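The Water Heater at Obi Street

I'd been riding along with Danjuma Oyelaran for most of May before he let me touch anything more serious than a flashlight. He ran a one-van plumbing outfit in Gorkville, and I was his apprentice, which meant I carried the heavy bag and got the muddy end of every crawl space in town. I loved it, mostly. My knees didn't.

The call came in at 6:30 in the morning. A woman on Obi Street had no hot water and a noise in the basement like somebody dragging a chair. Danjuma asked her what make the heater was. She said it was a Kanasance, and he went quiet and put his coffee down on the dash.

"What?" I said.

"They quit making those before you were born," he said. "Bring the long wrench."

Her name was Mrs. Urkia and she met us on the porch in a raincoat over her bathrobe, already apologizing for the stairs. She was right to, they were awful stairs. Down at the bottom stood the biggest, greenest water heater I'd ever seen, with a dent in its side and a paper tag on a string. The tag had 20 years of service dates on it in the same blue handwriting, and then the handwriting stopped.

"My husband did all that," she said. "Every spring. I don't know what he did exactly, he'd just come up filthy and pleased with himself."

Danjuma turned the tag over and read it front and back, taking his time. Then he shut off the gas and the cold supply and had me hook up the hose and run it out to the floor drain. I opened the valve and got a dribble, then nothing. He tapped the pipe, I tapped the pipe, and Mrs. Urkia went up to put the kettle on because I think we were making her nervous.

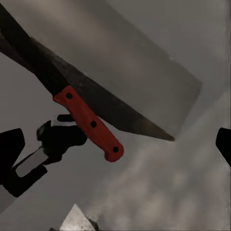

So what was making all that noise down there?

Sediment. The minerals in the water had settled on the bottom of the tank, year on year, and when the burner came on, the water trapped underneath would boil and bang its way up through the crud.

Danjuma explained this to her over tea, using the sugar bowl as the tank. He gave her two prices. A flush and a new drain valve would be 190 dollars, and it might buy her a year or it might buy her a week. A new heater was a whole lot more than that, and he told her so without dressing it up.

She stirred her cup for a while. "Would he have flushed it?"

"He did flush it," Danjuma said. "It's all on the tag. That's why it's still standing."

So we flushed it. It took us all morning! I got the old valve out with the long wrench and a good bit of language, and what came out behind it looked like wet gravel – bucket after bucket, and guess who carried the buckets. I made 30 trips up those stairs, and I know because Danjuma counted them out loud and thought he was hilarious.

Just after noon he relit the burner and we stood there listening. It gave one little tick, then a steady hush. Mrs. Urkia leaned over the rail at the top and asked if it was broken.

"No, ma'am," I said. "It's running."

Danjuma took the pencil from behind his ear and held it out to me, and nodded at the tag. There was one line left at the bottom. I wiped my hands on my shirt and wrote the month in, as neatly as I could.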